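Week 2: Can a machine tidy up yet?

Sort of, and the "sort of" is the fun part! Folding towels, emptying a dishwasher, packing a mixed box at the end of a line: all of these begin with nudging one thing without upsetting its neighbors. So we start with pushing.

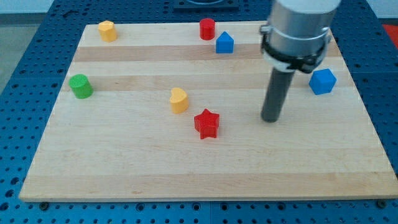 Tromano Course Reader, p. 78

Take the red star and the yellow heart. Tell the arm "move the star away from the heart" and it has to know which block is which, then choose a side to push from with one plain rod (no fingers, no grip). A toddler does this happily. For an arm it is real work, and I love watching it.

For Tuesday: read Makowska, sections 1 and 2. Write down one chore from your own kitchen and mark every step that is only a push. Bring it to lab.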